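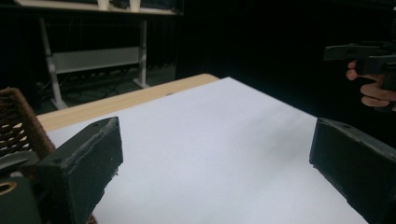
From: Nadine Nseir
To: Clandell newsletter list
Date: 12 June 2022
Subject: Re: paper for the next issue, and the fold

Hi all,

Answering Elie's message in bits, I'm between two things so forgive the mess.

Elie Chamoun wrote:
> I priced the next issue with the Tipoki people and with Fesudero.
> Tipoki can do 716 copies on the same stock as last time, folded,
> no trimming. Fesudero is cheaper but wants us to go up to 1,344
> copies before they'll give us the good rate, and they would print
> on something thinner. I have a sample of it here and you can read
> the back page through the front. Can people please say by the end
> of the week which they prefer? Also do we still want the big
> fold-out map in the middle, because it's the map that makes
> everything expensive.
>
> Elie

On the number of copies. 716 is plenty. We had boxes left over in December, and I know this because they were in my hallway until Nabil came with his car. I don't care how good the rate is, 1,344 is nearly double and where do they go. So Tipoki, from me.

On the paper. Please not the thin one. Last time we tried see-through paper (the garden issue, before Orestis joined) the crossword was unreadable, people wrote in. If money is really tight I would sooner drop four pages than go thinner.

The map - yes, keep it. It's the only part people put up on the wall. Ghada has redrawn the whole east side, the new footpath is in and the old ford is out, and it would be a shame to sit on that for another year. But can it be one color? I looked at her draft in plain black and it reads fine, better even, the green was fighting with the street names.

About the fold. Last issue it was folded in half and then in thirds and the crease went straight through the station, you couldn't read the platform side at all. Can we do thirds first, then half? Ghada says the crease would then land in the fields where there's nothing to spoil. I tried it at home with a blank sheet and I think she's right, but somebody who folds more neatly then me should check. Heavy paper cracks at the corner where the two folds meet so ask Tipoki if they score it first. I forgot to ask last time and we got what we got.

Postage. Elie you didn't mention it. 300 go out by mail, the rest by hand or left at the usual shops. If the map makes it too thick for the standard envelope we pay the next rate up on all 300, and that could eat whatever we save elsewhere. Can you put a dummy together, same number of pages, and take it to the post office counter? Don't weigh it on a kitchen scale. Mine was wrong.

Orestis, your piece on the old Odavov bakery is too long, sorry. I love the part about the oven door and I love the part about the flood, but the list of owners has to go or shrink a lot. Two columns and one picture is what there's room for. Could you send me a shorter one by the end of the month? If you can't face cutting it I'll have a go and you can shout at me.

Nabil, the letters page. Three letters so far, two of them about parking. Surely someone has something else on their mind. Maybe put a line up at the library.

Still missing:
- the choir dates
- Ghada's scale bar for the map (she knows)
- a new price for the back page ad, the old one is from years ago
- anybody willing to proofread. I can't do it again, I stop seeing the words after page six

One more on the money. The account has 3,516 in it as of this morning, and that's before the hall bill. So we can pay Tipoki up front if they want it, but then nothing big until the fall ads come in. Elie please don't promise anybody anything about the website.

I'm away for a few days and reading mail in the evenings only. If it's about the fold write to Ghada directly, she has the draft and the patience.

Will send the page plan tonight or tommorow.

Nadine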